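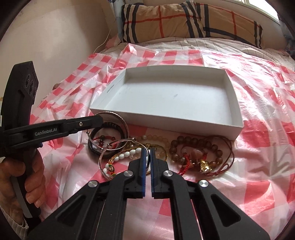 Gridley Travel Jewelry Case, Size M

The Gridley case is made for people who carry a few necklaces and rings with them and don't want to find them in one knot on arrival. It is sewn in our workshop in Pratbridge from cotton canvas, with a soft inner lining that does not scratch plated metal.

The case opens flat like a book. The left half has 12 ring slots and a small zip pocket for earrings. The right half has 5 snap loops for necklaces, with an elastic pocket under them to hold the loose end of the chain. Long chains should be folded one time before you put them in the pocket.

Details
Outer fabric: cotton canvas
Lining: brushed polyester
Closing: metal zipper on three sides
Weight when empty: 200 g
Longest chain: 60 cm
Colors: sand, dark green, Tang orange

The Tang orange is new from May and is a little brighter than on most screens. If you are not sure about the color, write to us and we send a small piece of the fabric by mail without cost.

How to care for it
Wipe the outside with a damp cloth. Please do not machine wash, the board inside the cover will lose its shape. Silver pieces can go dark in any closed case, so for storage of many months we advise the Fernard anti-tarnish strips, sold separately. One strip fits in the zip pocket.

Questions we often receive

Does it fit bracelets? Thin chain bracelets yes, on the necklace loops. Stiff bangles no - for these please look at size L, which has a deeper middle part.

Can I order it with initials? Yes, up to three letters, on the front lower corner. Cases with initials need some 5 more working days and we cannot take them back, except if there is a fault in the sewing.

Is a watch safe inside? A flat watch is fine in the elastic pocket. Do not close the zipper with force over a thick one.

Delivery and returns
Orders are packed in Pratbridge from Monday to Friday. Unused cases can be returned in the original bag, with the paper label still on. For shop orders and larger quantities please ask for Yareli Olvera, who will send you the current price list.

Page updated 31/10/2019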